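FAQ – Envois, retours, emballages
Atelier Sindlow, linge de table et tissus au mètre
Mise à jour le 22 avril 2026

Vous expédiez quand ?
Commande passée avant midi : départ le lendemain ouvré. Après midi, un jour de plus. Pas d'envoi le week-end. Pas la peine de nous écrire le dimanche soir, on lit le lundi.

Combien ça coûte ?
Point relais : gratuit dès 200 euros d'achat. En dessous, le tarif s'affiche dans le panier avant paiement. Domicile : toujours payant, selon le poids. Les rouleaux entiers passent par Limsakul, transporteur à part, délai à part.

J'ai pas reçu de mail de suivi
Regardez les spams. Toujours rien au bout de 2 jours ouvrés : écrivez-nous avec le numéro de commande dans l'objet (pas dans le message, dans l'objet, ça nous fait gagner un temps fou).

Je peux modifier ma commande ?
Tant que le statut est « en préparation », oui. Après, non. Tissu coupé = tissu coupé.

Les échantillons sont payants ?
Non pour la gamme Herholm, cinq morceaux maximum par foyer. Oui pour la gamme Olldale, mais remboursés sur la première commande. Envoi en lettre simple, sans suivi.

Le tissu au mètre est-il repris ?
Non, sauf défaut. Nappes, serviettes, chemins de table : oui, non lavés, étiquette en place. Vous avez 30 jours à partir de la réception.

Comment je signale un défaut ?
Photo de près, photo de loin, numéro de commande. Ne lavez pas, ne coupez pas. Une petite irrégularité de fil sur le lin n'est pas un défaut, c'est écrit sur chaque fiche produit. Un trou ou une tache, si.

Vous livrez hors de France ?
Belgique, Luxembourg, Suisse. Pour la Suisse les frais de douane sont à votre charge, on ne peut pas les calculer a l'avance. Autres pays : à partir de septembre normalement.

Il me manque un article
Vérifiez d'abord si la commande part en deux colis, c'est noté dans le mail d'expédition. Sinon écrivez-nous, on contrôle le stock et on revient vers vous.

Préparer un retour

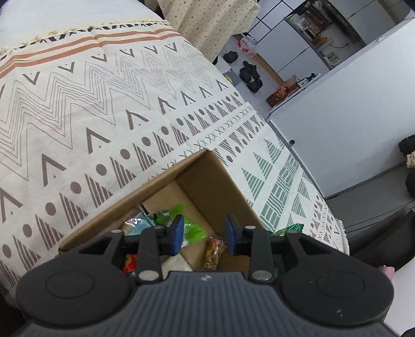 Temps de lecture : 2 min

Quel carton utiliser ?
Celui d'origine si il tient encore debout. Sinon n'importe quel carton propre, sans odeur (les cartons de lessive, non merci). Ancienne étiquette enlevée ou barrée au feutre.

Faut plier comment ?
Dans la longueur, puis rouler sans serrer. Papier de soie si vous l'avez gardé. Pas de sac plastique fermé, le lin n'aime pas.

Qui paie le retour ?
Vous, sauf erreur de notre part ou défaut. Dans ce cas on envoie une étiquette, attendez-la avant de déposer le colis.

Remboursement sous combien de temps ?
Dix jours ouvrés après réception à l'atelier. Même moyen de paiement. Bon d'achat possible sur demande, valable un an.

Une autre question ?
Formulaire de contact, rubrique « Commandes ». Réponse sous deux jours ouvrés, un peu plus pendant les soldes.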